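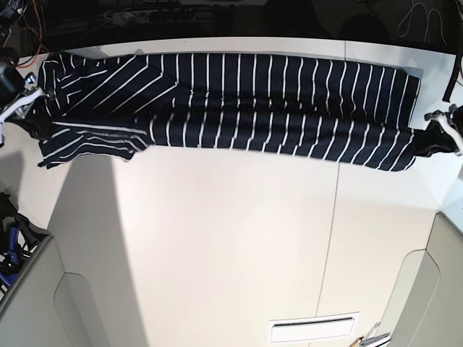 *Navy with a thin white stripe, folded lengthwise on the table.*

## Keeping dark shirts dark (and other laundry odds and ends)

Dec 9, 2018

I had meant to write up the Christmas cake tins this week, but so many of you asked about washing dark clothes after my November piece on woollens that the tins will have to wait. Dark cottons are a bit of a hobby horse of mine, I'm afraid, so put the kettle on.

The biggest favour you can do a navy shirt is to turn it inside out before it goes anywhere near the machine. Most of what we call fading is rubbing – buttons, zips, the drum itself – and it may as well happen on the side that doesn't show. Do the buttons up first, all but the top one. I know some people swear by leaving them open, and my own mother did, but I find the fronts twist far less if they're fastened.

Wash cool and wash short. Thirty degrees is plenty for a shirt that has only been to the office and back. I use a liquid, as powder can leave pale streaks in a cold wash, and I put in a little less than the bottle tells me to. If you do get streaks, run the shirt through a plain rinse and they'll usually go.

With anything that has white in it, stripes or piping or a contrast collar, try a test the first time round. Wet a hidden bit of the hem, press a white hanky on it and count to 17 (my number, no science in it whatsoever!). If the hanky comes up blue, wash that shirt by itself for the next 3 goes, and never leave it sitting wet in the drum. It's the sitting that does the damage, far more than the washing.
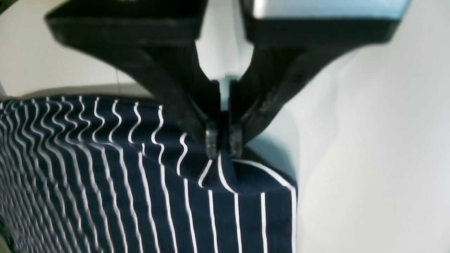
Drying is where I see the most good work undone. Give each shirt a proper shake, smooth the collar and the front edges with your hand, and hang it in the shade, still inside out. A sunny windowsill will bleach a line across the shoulders in one summer. Indoors, I use an old Wainwright airer with the widest bars I could find, and I leave a bar empty between shirts so the air gets through.

Iron while there's still a touch of damp in it, and on the wrong side if you can, or the seams will go shiny. Collar first, working from the points in towards the middle, then the sleeves, then the body. Short sleeves are quickest if you slide them over the narrow end of the board.

As for folding, striped cloth is a kind teacher, for the lines tell you straight away when you've gone crooked. Lay the shirt face down, bring each side in, then fold up from the hem, stopping to flatten as you go. It feels slow the first few times, and then one day you find you've done a whole basket during the wireless play.
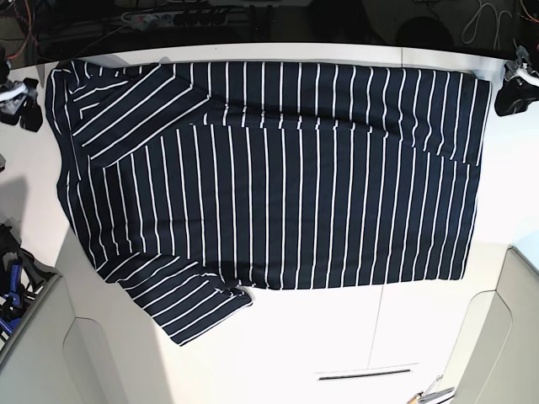 Rainer Rieger wrote in to say that he skips folding altogether and rolls his dark shirts instead, stripes and all, and stands them on end in the drawer so he can see every one. He adds a spoonful of white vinegar to the rinse as well, and reckons his oldest navy shirt has kept its colour the better for it. I've tried the rolling and my collars didn't care for it, but for T-shirts I'm quite converted. The vinegar I'll try next week, when the tea towels are out of the way.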